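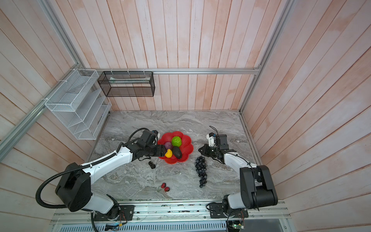 Page last changed: December

Home | About | Chore Reports | Lending Desk | Contact

About Vudorell

Vudorell is a small testing shop in Pillville. We find out whether machines can do the chores their makers say they can, and we publish the answer even when it's dull. Mostly it is dull. Mostly the answer is "not yet."

Pavithra Pisharody started the company after nine years of buying equipment for hotel kitchens. She had sat through a lot of demonstrations in which a robot cleared one plate from one table, with the same cup in the same spot every time. She wanted to know what happened on the next table. The sales people rarely had that figure with them.

Our best-known bench job is putting fruit on a plate. Two arms, a red plate shaped like a flower, and artificial produce: grapes, cherries, an eggplant, a bumpy green thing we still argue over. A four-year-old can do it while talking about something else. For a pair of grippers it's a fair day's work. Grapes come in a bunch and give a two-finger gripper no obvious place to hold. Cherries are small and joined at the stem. And all of this is on a flat table with walls around it, which is kinder than any kitchen we've been in.

A job gets 600 tries before we write a word about it. A full report on a machine takes 3,000, spread over five chores. If a person has to reach in and help, the try counts as a failure. Some makers don't like that rule. It stays.

We take no money from anyone whose machine we test. Our income comes from subscribers, mainly laundries, canteens and small packing shops that have been quoted a large sum and would like a second opinion first.

Who we are

Pavithra Pisharody, founder. Reads the contracts.
Gervásio Furtado, bench lead. Sets up the tasks and decides what counts as done.
Gleice Tavares, shop-floor visits. Spent last winter at the Sombatkul packing plant, timing people against machines. The people won on everything except the night shift.
Natanael Rangel, reports and subscriptions.

Are we against robots? No. We'd buy one tomorrow if it would empty the office dishwasher, and we've told several makers so. Gervásio still empties it.

Recent reports
Folding towels: the Gridlow trial, part 2
Fruit to plate with two arms
Why "up to" is doing so much work in that brochure
Letters: Aileen Sebastian on sorting returns by hand
Bin bags, revisited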